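Lockwood robotics club hits 3,596 recorded grabs

Posted 4/2/23

The robotics club at Lockwood has been picking up fruit. A lot of fruit. Members are using hand-held grippers to record short demos for their spring project, named Prarska, and the log stood at 3,596 when we checked in.

The idea is simple enough — a student squeezes the gripper, picks something up, puts it down, and the camera on the tool saves the whole move. Later the clips get used to train an arm. Students do the recording at home, on whatever surface they have, then bring the files in to be sorted.

"Apples are fine. Plums I hate," said Deisy Tello, who runs the sorting table this semester. "You squeeze a bit to much and you feel bad about it."
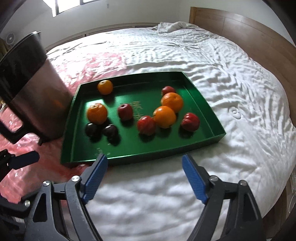
Oranges, apples and two plums in a green tray, with the blue-tipped gripper jaws open at the near side.

Of the clips so far, 1,830 have been checked and labeled. Slow work. Each one gets watched twice, by two different students, and anything with a blurry start goes in the redo pile. Tello says the redo pile is "not small."

Next up is the Dirketti meet in June, where teams have to sort mixed items into bins with no one touching the controls. Lockwood went last year with a hand-coded program and got stuck on round things — hence all the fruit. Isum, the other club on the schedule, is bringing a two-arm setup this time.

New members still welcome, no coding needed. Sign-up sheet is on the lab door. Bring your own fruit if you can, the club budget for oranges is gone untill next month.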